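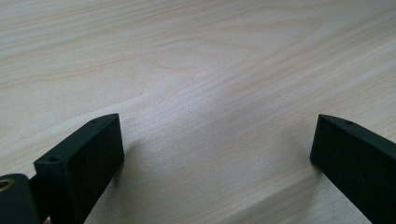

*pale top, swirly grain across the middle*

1 August 2024

Dye bench notes. Running behind, writing this up between rinses.

Kosia batch first. Weld came up thin again, same washed out lemon as in March. Mordant was fresh so not that. Suspect the water – Lavik well is hard and I switched to the tap halfway thru. Redo with well water only, start to finish.

- wool in, dry: 577 g
- alum: 57 g, should of been a bit more
- bath held under a simmer, then left till cold

Madder much better. Proper brick red on the Beltrán yarn, slightly orange at the skein ties where it was pulled too tight. Tie looser!! Figure eights, cotton string, four ties. I keep writing this and keep not doing it.

Histumura order: they want 1,091 g of the mid blue and it has to match the sample card. Vat is sluggish, no coppery skin on top when I lifted the lid this morning. Fed it, warmed it, lid back on. Do not stir before noon. If it's still flat tomorrow start a new one and keep the old for pale dips.

Scale is drifting. Zero it every time, not just the first. Check weight is in the drawer under the kettle.

Iron pot has been near the yellows again – two skeins gone olive. Nice olive, but not what was ordered. Separate spoons please, the iron one has black tape on the handle.

To do:
- more alum
- label the madder skeins befor they get mixed up
- ask Histumura if they'll take the olive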